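Dudetti opens orders for Clitero two-arm bench cell

New enclosed workstation brings two-handed handling of small goods to repair counters, packing rooms and training workshops

Dudetti today opened orders for Clitero, a bench cell with two robot arms on one common rail. The cell is made for work where one hand is not enough: holding an item at one end while the other end is turned, passing a part across, or setting a device at an angle. It comes with plain side and back panels, so the user can put it in a normal room without building anything around it. 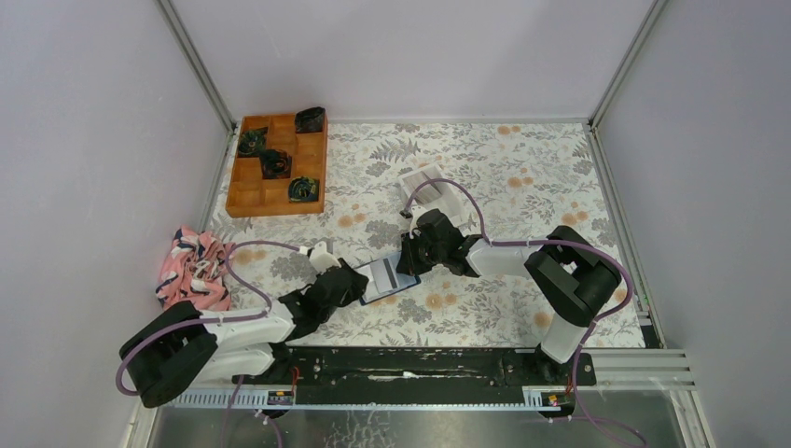
DOTDALE, 2nd September – Clitero is the first product from Dudetti which is sold as a complete cell. Until now the company delivered arms and grippers separately, and the customer had to find his own table, frame and cabling. Many customers told us that this part took them longer than the programming.

In the cell, both arms stand at the front edge and reach inward over the table, so that their grippers can meet over one object. In our handling work with a smartphone, the left gripper holds one end of the phone while the right gripper comes from the opposite side. A wooden tray with compartments of different sizes stays at the back of the table, and soft items can be kept there during the same job.

"We did not want to show the arms only on a clean gray plate," said Roswitha Bauerfeind, head of product at Dudetti. "Our customers have tablecloths, trays, pieces of fabric and things with patterns. For this reason we work on a flowered cloth. If the software becomes confused by a printed fern, we prefer to learn it before the customer does."

The working area is 80 centimeters deep. One person can set the cell up with the printed guide and the tools in the box. The control software, called Lenz, runs on a normal office computer and is included in the price for the first year. With Lenz the user teaches a task by guiding both arms through it, and the recorded movements can be cut, repeated or joined with others afterwards.
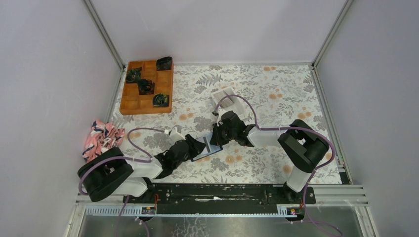 Dudetti Bench Systems Team

The trial period for Clitero ended in August. During the trial, 4 workshops used the cell in daily work and gave 400 written remarks to the team. Of these remarks, 85 led to a change in the product – mostly in the software, but also in the shape of the gripper fingers and in the way the cables are fixed along the arms.

One frequent wish was better handling of flat items which lie close to other items. Lenz now lets the user mark a second object on the table, for example a box, as a thing to be respected while both grippers are busy with the first one.

Clitero can be ordered from today, directly at Dudetti or through its dealers. Delivery includes both arms, the rail, the frame with panels, the cables and one set of spare gripper fingers. Trays and table covers are not included. Existing customers can move their saved tasks to the new cell free of charge, and the service desk in Dotdale will help them with this step.

Visits to see the cell at work can be arranged with the Bench Systems Team in Dotdale. Please write in advance which items you would like to bring.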